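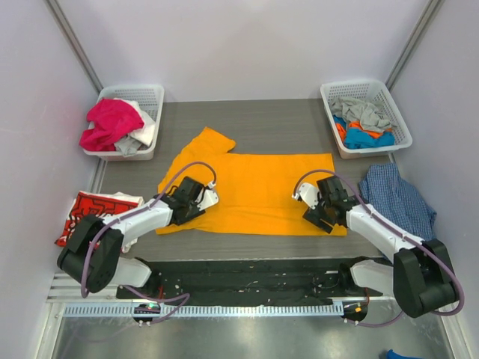 Step 1: Lay the shirt flat

Two baskets at the back of the table, one T-shirt in the middle. Resist the urge to pull out a second shirt for company. Spread the body sideways across the table and tug the sleeves out to where sleeves normally live. Creases are fine. You're folding it, and it's about to get more of them.

Step 2: Smooth from the middle

Press outward with flat hands and check the edges, where fabric likes to bunch up and hide. Give this 15 seconds. Any longer and you may as well get the iron, and we both know where the iron is (behind something).

Step 3: Fold in the sides

Bring one side to the center with its sleeve, then lay the sleeve back on itself so it doesn't stick out like a flipper. Repeat on the other side. You want a long rectangle. A long trapezoid will also fit in a drawer.

Step 4: Fold up from the hem

Hem to collar, then in half again. If it stands on its edge, congratulations. If it slumps, put it between two that stand.

Step 5: Return to the baskets

Take the next garment from the top of the heap. Digging for the easy ones only leaves you a basket of hoodies at the end.

Fitted sheets have their own page. It is 4,000 words long and I'm still not happy with it.

Last updated May 17, 2025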